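Subject: Re: [cell-practice] Draft 2 of the bench rules, section on shared tabletops
Date: 6th October

Cups-and-bin bench, for those who asked which layout the draft is written around.
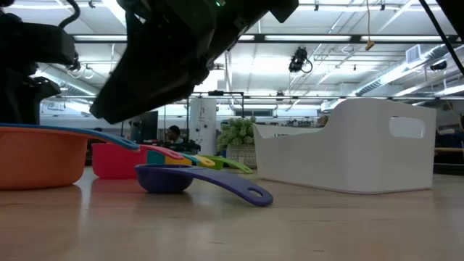
Gunnel Rustad wrote:

> I've read draft 2 against what we do at Porkurell and I have trouble with
> clause 15. It says the operator confirms the work area is clear before
> enabling the arms. Clear of what? If it means people, say people. If it
> means loose objects, then no manipulation task can ever comply, as the
> objects are the task. Our auditor in August read it the second way and
> wrote us up for it.
>
> I'd also like to see desks near a cell dealt with. The draft covers
> visitors and says nothing for staff who sit in the same room all day.

Gunnel, agreed on clause 15. The wording came across from the old Grillon handbook, which was written for palletizing, and I should have caught it. Proposed replacement:

"Before enabling motion, the operator confirms that no person is within reach of either arm, and that the only objects on the work surface are those named on the task sheet."

That means the task sheet has to list everything, bins included. At Besum we had sheets that named the items to be picked and left off the container they went into. When somebody swapped the container for a taller one, the approach height was wrong and the sheet gave no hint of it.

On desks, I'd rather not set a distance. Reach differs too much between arms, and people will measure from the base if we let them. My suggestion is that each site marks the full reach of the arm with the tool fitted, and that no permanent seat goes inside the mark. Szűcs already does this with floor tape and has offered their template.

Two smaller items. Indicator lights: the draft treats a green light as meaning safe to approach. Makers don't agree on colours, so I've changed it to "the state shown in the manufacturer's manual". Overhead cables and cameras: these now get checked with the monthly inspection — logged on the same form, no separate sheet.

Please send objections to the list and quote the clause number. I'll hold draft 3 until the Porkurell comments are all in.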